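Equipment Planning and Procurement – Laboratory and Workshop Automation
Thread: Budget submission for the second manipulation cell – comments invited
Status: Open

Joar Wikström
Posted 18/08/2026
Colleagues, the draft equipment submission for the manipulation laboratory at Postham is now in the shared folder. I should be grateful for comments before it goes to the finance office.

The request is for a second two-arm cell, to be supplied and fitted by Halvorsen, with a table of the same type as the present one, spare fingers for the grippers and an additional monitor. Birkel were also invited to tender. Their price for the arms was lower, but it did not include fitting or the first year of servicing, and the draft therefore recommends Halvorsen.

The case rests on the footwear task, in which slides are placed in pairs on a raised shelf. It is the task the second cell would take over first, and the sizing of the table follows from it.

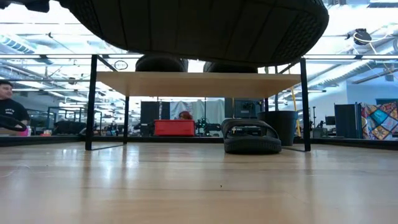

The present shelf is low and light and was bought from general stores, so no sum has been entered for fixtures. I have assumed that the same practice will continue. The draft allows 30 days of fitting and testing. Please comment by section number where possible.

Margit Løken
Replying to Joar Wikström
Thank you for the draft. I support the purchase in principle but cannot support section 4 as written.

The sum for fixtures should not be zero. Shelves, stands and clamps have been charged to the consumables line for as long as the cell has been in use, and that line is now overspent. It is a small amount compared with the arms, but it is a real cost and the finance office will ask about it. I would enter 510 pounds for the first year and review it afterwards.

I would also ask that the footwear itself be listed. It wears, it has to be replaced in like kind, and at present it is bought on personal cards and claimed back.

Adom Ackah
Replying to Margit Løken
I agree on fixtures and disagree on footwear. Items handled by the arms have always been treated as consumables across the department, and if we move one class of them into the equipment submission we shall have to move them all. The Garia laboratory tried this and spent longer on the coding of purchases than on the purchases.

My own concern is section 6, spare parts. The draft asks for 2 sets of fingers. Anyone who has used the grippers on larger items will know that the fingers meet surfaces they were not chosen for, padded furniture included, and this ought to be reflected in the number of spares.
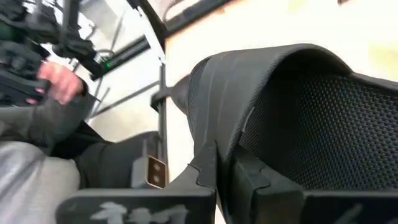 Gripper fingers at the lower edge of a black padded backrest with a mesh panel.

If the second cell is to be used only for small items on a table, then 2 sets may be enough. If it is to be shared with the group working on furniture, I would ask for more, and I would ask that group to contribute. The draft does not say which is intended.

Joar Wikström
Replying to Adom Ackah
The intention is table work only. I accept that section 6 should state this. On fixtures I am content to adopt the figure Margit proposes.

Samina Naqvi
Replying to Joar Wikström
I write on behalf of the finance office, and these remarks should be taken as advice at this stage.

First, the comparison between Halvorsen and Birkel cannot stand in its present form. One price includes fitting and servicing and the other does not. Please ask Birkel for a price on the same terms. If they decline, record that they declined. A submission with two unlike quotations will be returned.

Second, the submission asks for a complete cell, yet nowhere sets out what a complete cell consists of. A reader outside the laboratory will see a price for arms and a price for a table and will not know whether the surrounding structure, the cables and the computer are included in either. A short schedule of parts would be sufficient.

Third, I would side with Mr Ackah on the footwear. It belongs in consumables. The use of personal cards should stop, and I will write separately about that.

Margit Løken
Replying to Samina Naqvi
I withdraw the point on footwear on the understanding that the consumables line is raised to match.

For the schedule of parts, I suggest that we work from the present cell and list what would have to be bought again. The following may be attached to the submission.

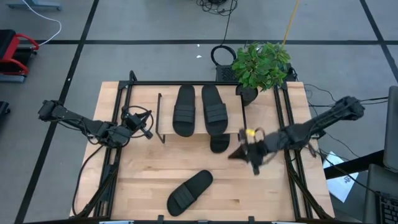 Present cell: two arms, wooden tabletop and black rail structure, with the shelf in place for the footwear task.

The schedule would then read: arms and grippers; tabletop; rail structure; clamps; shelf and stand; monitor; laptop; cabling. I have left out the plant. The tabletop and the rail structure should be priced as separate lines, as the tabletop is likely to need replacing sooner.

Gunvor Westerberg
Replying to Margit Løken
The schedule is helpful. I must nevertheless record a reservation about the whole submission, which I raised at the planning meeting and which is not mentioned in the draft.

We are proposing to buy a second cell before we have shown that the first is fully used. The booking sheet has gaps in it, mostly in the mornings. I would prefer to see the existing cell booked in two shifts for the remainder of August, with the results reported, before any order is placed. If the case is as strong as the draft claims, the delay will do it no harm.

Joar Wikström
Replying to Gunvor Westerberg
I respectfully disagree. The gaps on the booking sheet are changeover time. The table must be cleared and set again between tasks, and the groups do not record this as use. A second cell left set up for a single task would remove most of it. Halvorsen will hold their price for 10 days only – a further round of reporting would take us past that date.

Adom Ackah
Replying to Joar Wikström
Could the changeover time be recorded, even for one week? I support the purchase, but Ms Westerberg is right that the sheet as it stands argues against us.

Gunvor Westerberg
Replying to Adom Ackah
One week of proper records would satisfy me. I would ask that setting and clearing be entered as separate lines with start and finish times.

Samina Naqvi
Replying to Gunvor Westerberg
The finance office would accept that as supporting evidence. The request to Birkel may go out during the same week. Please also ask Halvorsen in writing whether the price can be held for longer; they have agreed to this before.

Joar Wikström
Replying to Samina Naqvi
Agreed. I will write to both firms and circulate a revised draft with sections 4 and 6 amended and the schedule attached. The new recording sheet will be placed beside the cell.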